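# balesmont-cubes

Cube-sorting episodes from the Balesmont robotics club. Three cubes, one basket, one white table, and a term's worth of opinions about lighting.
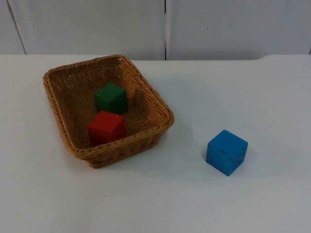

## What this is

A small manipulation dataset, recorded by students for our own use and then cleaned up once we realized other people might want it. The task is the one every club starts with: put the red, green and blue cubes in the basket. We picked it in the belief that it would take two meetings. It took until June.

There are 688 episodes. Every one was driven by a student on the leader arm, which the club calls Dello. The follower arm is also called Dello. We have raised this at meetings.

Last updated 23rd July.

## What's in an episode

Each episode folder holds:

- `fixed.mp4`, the view from the camera bolted next to the table
- `joints.csv`, follower joint positions, one row per video frame
- `leader.csv`, the same for the leader arm
- `note.txt`, whatever the driver typed afterward

The notes are unedited apart from swearing. Some are useful ("grabbed green by the edge, let go early"). Some say "ok". One is a complaint about the vending machine, and we kept it because the parser depends on every folder having a note and we were tired.

Each episode ends when the driver presses the pedal, whether or not the cubes made it. If you want only the successes, filter on the `result` column in `index.csv`:

| value | meaning |
|---|---|
| `all_in` | three cubes in the basket |
| `partial` | one or two in |
| `none` | the driver would like to move on |
| `void` | something went wrong that wasn't the driver's fault, according to the driver |

`partial` is scored by hand from the last frame of the video. A cube leaning on the rim is out. This was the longest argument of the year and we are not reopening it, so please don't file an issue.

## Objects

The cubes are plain, in red, green and blue. The blue one is scuffed along a side and has a small dark curved mark on its top face. Models trained on the fixed view seem happy enough with it. If yours picks up a fondness for scuffs, we'd like to see the plots.

The basket is woven, brown, and wider at the top than at the base. We chose it over a plastic bin for looks, and have paid for that decision many times. The rim hides the bottom of anything sitting close to the near wall, so if you are drawing masks by hand, decide early whether you label the visible part of a cube or the part you know is there. Ours label the visible part. We changed our minds after 20 episodes and had to redo them.

The specks on the tabletop are part of the dataset. An early color threshold found them fascinating.

## Splits

`train`, `val` and `test` are divided by driver, so no driver appears in more than one. There were 16 drivers. They are stored as numbers, and no, we won't say who is number six, although everyone in the club knows from the grip style.

Please don't reshuffle by episode and then report the score next to ours. Drivers have habits, and a model that has seen your habit in training will look much smarter than it is. We reported our own score that way first. It was a lovely week.

## Quick start

1. Clone the repo and install the requirements. Use a fresh environment.
2. Run `python fetch.py --split val`. Start with this one, it's the smallest.
3. Run `python check.py`. It compares row counts against video length and prints the folders that disagree. There should be none.
4. Run `python replay.py --episode <id>` to step through the video with the joint traces underneath.

`replay.py` opens in a window that is too big for most laptops. Pass `--small`. We know this should be the default.

To replay on real hardware you'll need an arm with the same joint order as ours, listed in `config/cokmont.yaml`. Cokmont is our name for the table, mount and camera position together. Move any of the three and it stops being Cokmont. Start at reduced speed with a hand on the stop button, and take the basket away for the first run. A basket in the wrong place turns a small offset into a loud one.

## Baseline

The baseline in `baseline/` is called Đào. It is a modest imitation policy that takes the fixed view and joint positions and predicts a short chunk of motion. It is good at the first cube. By the third it has generally lost interest, and it will sometimes hover over the basket in a way the club has started calling "thinking".

Write the name with its proper letters in text. In paths it's `dao`, after one member's Windows machine refused to unzip anything.

## Known problems

- Timestamps in the earliest recordings drift between the two CSV files. `check.py --fix` resamples them.
- The light changes over an afternoon session. We recorded no brightness value, so you'll have to estimate it.
- There is no depth and no wrist view.
- Driver number two is left-handed and mirrored the leader arm without telling anyone. These episodes carry `mirrored=1` in the index.

## Using it

Code is MIT, recordings are CC BY 4.0. Credit the Balesmont robotics club. Pull requests are welcome during term and get read slowly outside it. Fixes to `replay.py` will be merged with indecent haste.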